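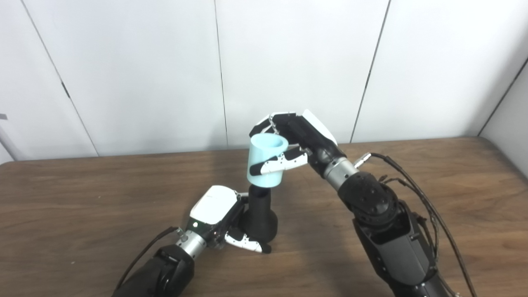

wojciech_z: Finished a book on Neanderthals last night and I'm now convinced they weren't the grunting lot we had at school (mine was still working from a 1916 drawing, I swear). My party trick for brain size is cups: a skull is basically a tumbler with thick walls, like the pale blue one in the photo, so the outside tells you little about what fits inside. Anyway, did they talk?

lech_l: Love the cup thing! But yes, of course they talked. You don't teach someone to knap flint by pointing.

Malinowski_I: Disagree. I learnt to knap from a bloke at Grorance who said maybe 30 words all weekend. Copying gets you a long way.

lech_l: Thirty words is still talking, Igor!

wojciech_z: Ha. What about the throat bone though, the hyoid? Looks very like ours.

Malinowski_I: So they could make noises. So can my dog. Grammar's another matter and I've not seen anything that settles it.

bogdan: Can we move this to the language thread please, it's got 600 posts already and half of them are you two.

Related threads
Red hair and Neanderthals
Best beginner flint?
Grorance weekend, July

This site uses cookies. Accept / Manage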